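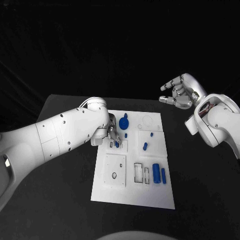
Filing fees in small claims cases should be tied to the amount in dispute. The Narero county court charges a flat 46 dollars whether the claim is for an unpaid cleaning bill or for the full limit of 2000 dollars. On a large claim the fee is minor. On a small one it can decide whether the case is filed at all.

A fee waiver exists, but it turns on household income and takes up to 7 weeks to process. It does not help a tenant with a steady job who is owed part of a deposit.

Mandagi uses two tiers, with the lower fee applying to claims under 650 dollars. The clerk reads the amount from the first page of the form and charges accordingly. No hearing or extra form is required.

The usual objection is that cheap filing invites weak claims. Weak claims can be dismissed under the existing rules, and the losing party can already be ordered to pay costs. Narero should adopt the lower tier in January, when its fee schedule is next revised.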